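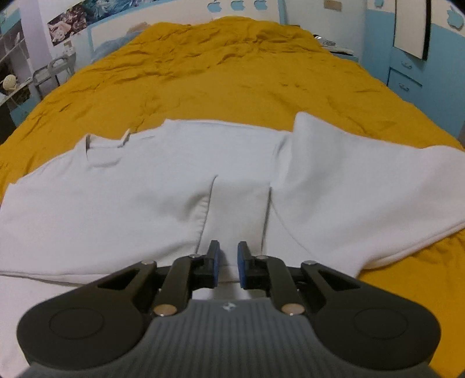 Garment folding is the practice of laying out and doubling clothing so that it can be stored flat. Long-sleeved tops are usually spread on a bed or table and smoothed from the collar to the hem. In the common rectangular fold, each side is brought towards the centre and the sleeve is turned back along the body — the lower half is then folded up to the neckline. Ribbed collars are left flat to keep their shape. White and coloured items are often stacked separately.

A narrower version, the Jokanley fold, turns the hem up first and suits shallow drawers.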